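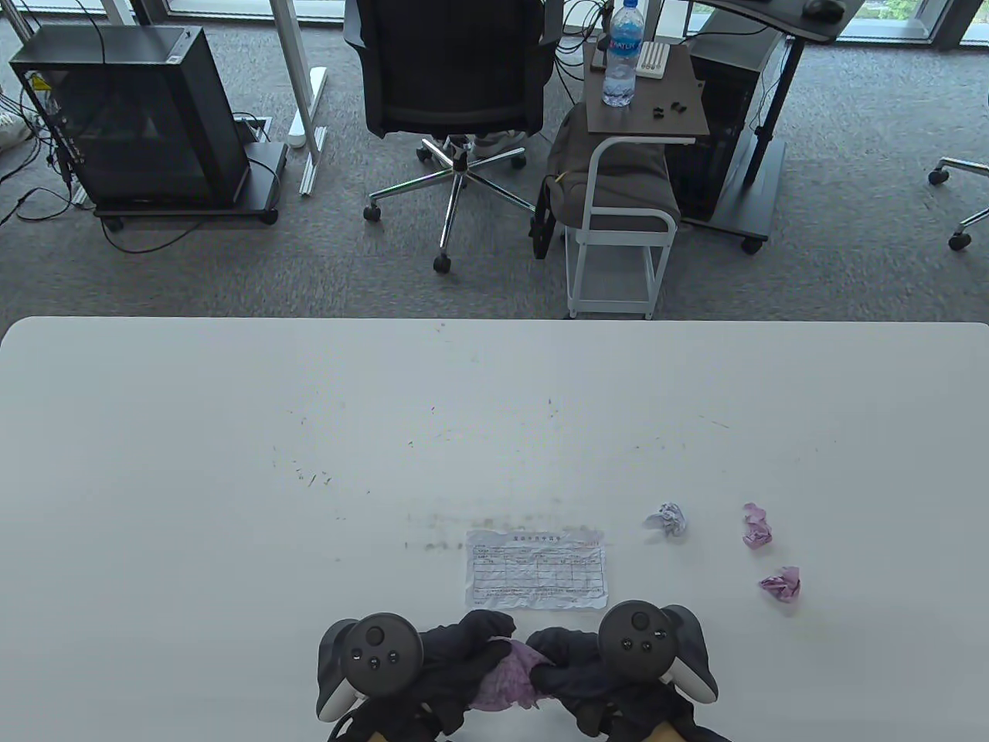

How long can a hot cheese dip sit out on game day?
Two hours after it leaves the heat, unless the slow cooker keeps it at 140 degrees or above. Set a timer at kickoff and you're covered through most of the third quarter!

Game day food table checklist, Skatau Street watch party
Checked by Radka Petkov, 23 guests expected

Slow cooker on warm, lid on: OK. Read 149 in the middle, love to see it!
Wings cooked through: OK. The thickest one hit 178 (Ward Vanhove's baked batch, and the skin is so crisp).
Raw chicken board washed and put away: OK
Cold dips on ice: FIX. The ranch was fine but the guacamole bowl had no ice under it. Done before the guests came.
Serving spoon in every dish: FIX. Two short, borrowed from next door.
Nut and dairy labels: OK. Big clear printing this year, hooray!
Extension cord away from the walkway: OK, taped down along the wall
Cooler drained and refilled: OK
Leftover containers out and ready: FIX. Only 13, and we used nearly 23 last May. Ward is bringing more.

Recheck at halftime: slow cooker, ice, trash bags.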